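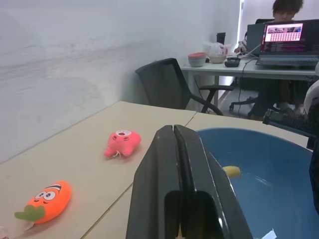 チェストミール・ジーハ
文・翻訳者

たらいの留守番

娘が出発した朝、ぬいぐるみはまだベージュ色の机の上にあった。にんじんは横になって、大きい目で笑っていた。奥の桃色の子も横に寝て、白いひもの輪を垂らしていた。豚か兎か、わが家では四年間、意見が一つになったことがない。

「青いたらいに入れておいてください」と、娘は電話で言った。「夏に帰ったら、洗いますから」

私は、はいと答えた。しかし、すぐには入れなかった。茶を飲み、壁の灰色の汚れを眺めた。この壁も、いつか塗ると妻に約束したものである。

昼すぎに、隣の浜田さんが鍵を返しに来た。彼は机を見て、靴をぬぐ前に言った。

「にんじんさんは、怒っていますか」
「いいえ、眉がこういう形なのです」
「では、こちらは豚さんですね」
「娘の前では、兎と言ってください」

浜田さんはまじめにうなずいた。娘の町までは七百キロ以上あるのに、小さい声で「兎さん」と言い直した。

夕方、私はまず桃色の子をたらいに入れた。ひもが縁にかかったので、指で中へ直した。次に、にんじんを緑の葉のほうから持ち上げた。思ったより軽かった。二人が顔を見合わせるように置いて、台所へ行き、娘に電話をかけた。

「入れましたか」
「入れました」
「ふたは、しないでくださいね」

私は、ふたを棚に戻しに行った。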